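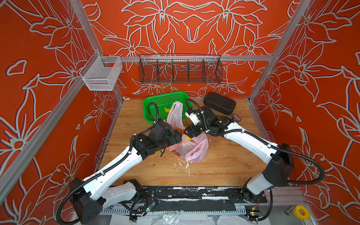

Orange flowered panels and a wooden top.

Iraklis Stefanou had one bag when he came to Gullgate, and in the bag was a letter which he could not fully read. The letter said that he was accepted for the officer course, as a foreign cadet, for 11 months. "I understood the first line and the signature," he says. "The rest I asked a man on the bus."

He was one of 3 cadets from abroad in his year. The others in the intake, nearly 100 of them, had grown up with the language of the drill ground. Stefanou had learned his from old textbooks and from the radio. In the first weeks he watched the feet of the cadet in front of him and turned when those feet turned.

"An order is very short," he says. "If you translate it in your head, you are already late. The sergeant does not wait for your dictionary."

His room was shared with Chun-yin Tsao, who had come the same August and who now teaches map reading at the school. Tsao remembers that they made a list of words each evening, ten words and no more, and that the list hung inside the cupboard door until inspection.

"We were told to remove it," Tsao says. "So we learned it that night and made a new one. I still know the word for every part of a tent." 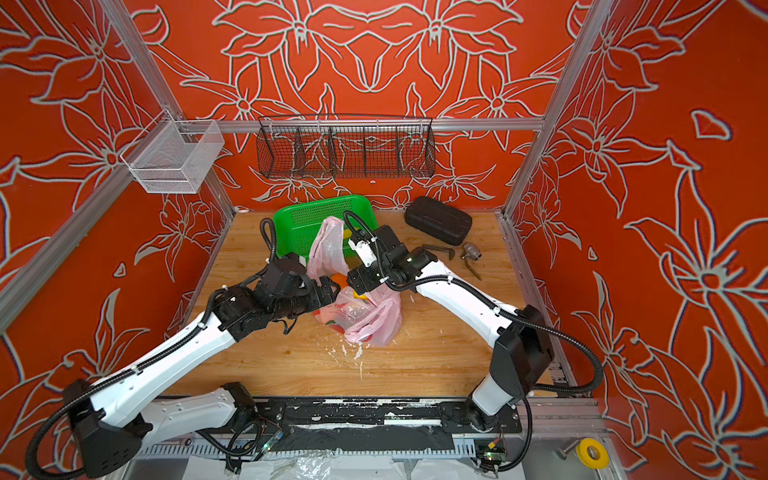

Vol. 10, No. 3

The hardest part for Stefanou was the night march to Welance. The cadets went in small groups, without talking, and each had to lead for a part of the way. When his turn came it was raining and he took the group down the wrong side of a stream. He noticed it after some time and had to decide if he would say it.

"I stopped and I said, I have made a mistake, we go back," he says. "I did not know the polite form, so I used the form for orders. They all turned round immediately." He laughs. "It was my best command in the whole course."

They arrived last. The instructor wrote in his report that the map work was weak and the voice was good. Stefanou has kept this report, together with his first pair of laces and a menu from the closing dinner.

I ask him about the food, and he becomes more serious than before.
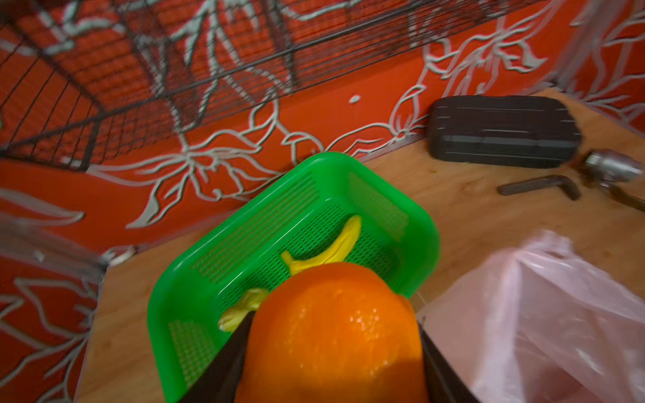 "You eat when it is given, also if you are not hungry," he says. "At home my mother would ask me what I want. On the course I forgot that this is a question." He took a long time to lose the habit of eating fast, and his wife still tells him to put down the fork.

He did not stay in uniform. After his service he worked in a transport office, and today he helps new foreign cadets with their papers, their bank forms and their first telephone calls home. Tsao sends him the names before each intake – he likes to write to them before they travel.

What does he put in these letters? "Bring good socks. Learn the numbers first, because everything there is a number. And if you don't understand the letter, write back to me and I will read it with you."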